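Getting the lids on at Drekberg

If you collected a coffee order from the Drekberg counter this winter you will have noticed the table by the back wall, the one with the bags and the black cups on it. That is where our robot arm is learning to pack takeaways, and I've been badgering Jintana Chuensuk for months to let me write something about it. She has finally said yes!

The arm runs on software from Hrnčiar and the job it has been given is the one everybody on the early shift hates. Lids. On a busy morning the counter sends out 100 drinks before ten, most of them in group orders for the offices upstairs, and every one needs a cup, a lid pressed down all the way round, and a place in a paper bag with handles. It's small, fiddly work and after an hour or so your thumbs ache. I did it for two winters and I can still feel it.
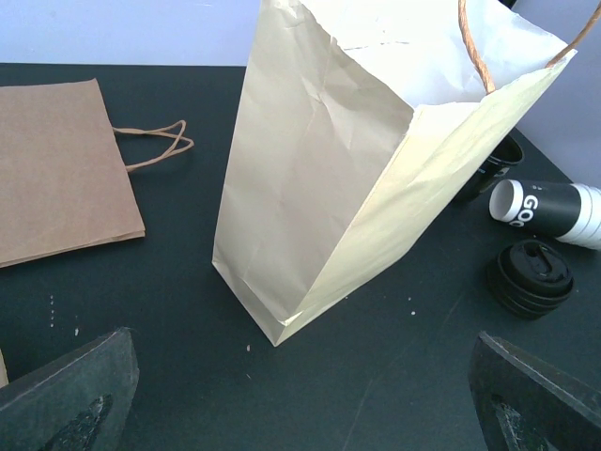
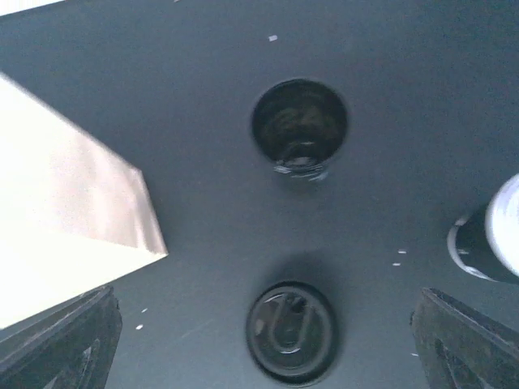
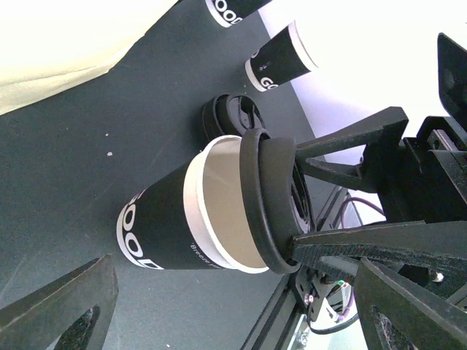 Cups and lids on the packing table at Drekberg.

Words by Tatiana Havlíček
Workplace news, February 22, 2019

What surprised me most, standing next to it, was how much the arm has to cope with. A person picks up a paper cup without thinking how hard to squeeze. The gripper has to be taught that, and then taught again for a cup that has rolled on to its side. Lids are worse, as they have to meet the rim straight or they pop up on the far edge. In November it was managing 6 good lids in a batch of ten. Last week Jintana's tally sheet had it at 90 per cent over a whole afternoon, and there was a proper cheer from the sink end of the kitchen.

So what does it change for the people here? Less than some of us feared, and in a nicer way than I expected. Hours on the early shift stay as they are, and that's written into the agreement signed with Wanatent, who manage the site. The two people who used to be stuck on lids now take turns looking after the arm: setting out cups, opening bags, stopping it when it gets in a muddle. The other one is out front, talking to customers. Both jobs are on the same grade, and the training counts towards the Tirer certificate if you want to go for it.

There are still grumbles. It is slow, it takes up a table we used to eat our toast at, and paper bags remain a headache (the handles flop about and get in the way). Jintana reckons bags will stay a human job for the rest of this year, and she'd like ideas from anyone who packs them regularly. She is after left-handers especially, as the table is laid out with right-handers in mind and she wants to try it the other way round.

If you fancy a go at running it, put your name on the sheet by the lockers. Sessions are after the lunch rush and last an hour. Bring your own mug, the paper ones are all spoken for.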